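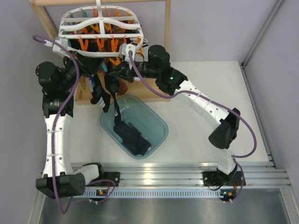

So, the right arm let go of a sock on me again last night, only this time it took a chunk of my evening with it.

If you've been following along, you know I've been trying to get my two arms to hang laundry on one of those clip hangers. The left one pinches the clothespin open, the right one brings the sock up, the left one lets go, and everyone is happy. It's a silly thing to spend November on and I love it. I had 71 tries planned for the weekend and I'd set the whole batch going before I went to make dinner (you can see where this is headed).

I came back to a beeping noise and an arm lying flat on the table. The controller log had 2,982 lines in it, and nearly all of them were the same overload warning from the right gripper motor, over and over and over. I scrolled for ages looking for the first one. It showed up on try 6!! So the thing had complained from almost the very beginning, and my script had politely written it down and kept going.

Here's what I think happened. The gripper closed on the clothespin along with the sock, the spring pushed back, and the motor kept squeezing to reach a position it was never going to reach. It got hotter and hotter until the motor's own protection cut the power. Great for the motor. Not so great for the arm, because I had the protection set up to cut torque on the whole chain, so the shoulder went limp too and down it all came. The log says 322 seconds went by between the first temperature warning and the drop. That's a long time for me to be chopping onions in the other room.

Damage report: one scuffed gripper tip, a bent clothespin, and a cable I don't fully trust anymore. I wiggled it and the connection held, but I'm swapping it anyway. I ordered a spare from Vlček, and it's coming by way of their Eltonstead warehouse, so who knows when.

What bugs me is that my hand could have been in there. I reach in to pick up dropped socks all the time – usually between tries, sometimes, um, not between tries. A limp arm falling on your knuckles isn't a tragedy, but an arm that wakes back up while you're under it is another story.

So I've changed a few things. Three overload warnings in a row now stop both arms, and they hold still where they are until I press a key. The gripper closes to a force limit and quits there. I also put the stop button on my side of the table, where I can hit it with an elbow. And no more batches while I cook, which hurts, because Lullovum (yes, I named the project, don't ask) was supposed to be the robot that saved me time.

The new cable goes in when it gets here, and then I'll start over from try one, with fewer socks and me in the chair.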